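Rounding at the till and the case for whole-gram shelf labels

Unit pricing in small shops is treated as a solved problem. A label gives the price of the pack, and underneath, in smaller type, the price per kilogram or per 100 grams. The shopper compares the second figure and buys accordingly. My argument is that the second figure is set in a way that defeats its purpose, and that the remedy is cheap enough for any shop to adopt without waiting for a rule.

The difficulty is the choice of unit. Take the dried goods aisle at the Skelow branch of Lemieux, where I do most of my shopping. Red lentils in the small bag are priced per 100 grams. The large bag, one shelf down, is priced per kilogram. The loose lentils in the bins by the door are priced per kilogram as well, but the scale prints its ticket per 100 grams. A shopper comparing the three has to move a decimal point twice. Most adults can do this. Few will do it for every item on a list, with a basket on one arm and somebody waiting behind.

The usual defence is that per-100-gram prices suit goods bought in small amounts, such as spices, and per-kilogram prices suit goods bought in bulk. That holds between categories. It fails within one, and within one category is the only place where the comparison matters. Nobody weighs up cumin against potatoes.

A second fault is rounding. Unit prices are commonly shown to the nearest penny. At the kilogram level this does little harm. At the 100-gram level it can hide a real difference, since a product at 14.4 pence and one at 13.6 pence will both be labelled 14. Over a kilogram the gap is eight pence. On a single purchase that is trivial, but the label exists to report such differences, and a label that reports a tie where there is none is wrong.

A third fault is drained weight. Tinned beans and jarred vegetables may carry a unit price worked out on the full contents, liquid included, while a competing brand two places along uses the drained figure. Fanden chickpeas looked dearer than the shop's own tin for years on this basis. When I worked both out on drained weight, the order reversed. I would not accuse any shop of doing this on purpose. The figure is taken from whichever weight field was filled in when the product was entered, and it stays there.

What I propose is limited. Each category should have one unit, fixed for every pack size and for loose goods, and the unit should be printed in the same size of type as the price. Where 100 grams is used, the price should be shown to a tenth of a penny. Where a product is packed in liquid, the drained weight should be used throughout, with the letter D beside it.

The objection from shopkeepers is the cost of changing labels. I have some sympathy, but the cost is overstated. The food co-operative in Erimska made the change in November. Its range at the time was 565 lines, of which 563 were relabelled over two evenings using the printer already in the office. The other 2 were sold by the piece and needed nothing. Shelf labels are replaced in any case whenever a price moves, so a shop that did not want to do the work at once could let it happen over the ordinary run of changes, one category at a time. The category must be finished before the next is begun. A half-converted shelf is worse than an unconverted one.

A better objection is that shoppers do not read unit prices at all, so their quality is of no importance. I think this gets the order of events wrong. People stop consulting a figure that has misled them or made them do sums. It would be fair to test the habit again after a year of consistent labels, and unfair to cite it now as grounds for leaving them alone.

Electronic labels are sometimes offered as the answer. They make the change quicker, but they draw on the same product file, and a wrong weight in the file will appear on a screen as readily as on card. 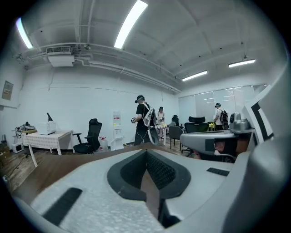 Notes on the figures

Drained weights were taken from the tin or jar, not measured. Pack prices are those on the shelf, with multi-buy offers left out. Loose goods were compared at the ticket price, with no allowance made for the bag. The co-operative's line count excludes household goods, which it labels separately and has not yet converted.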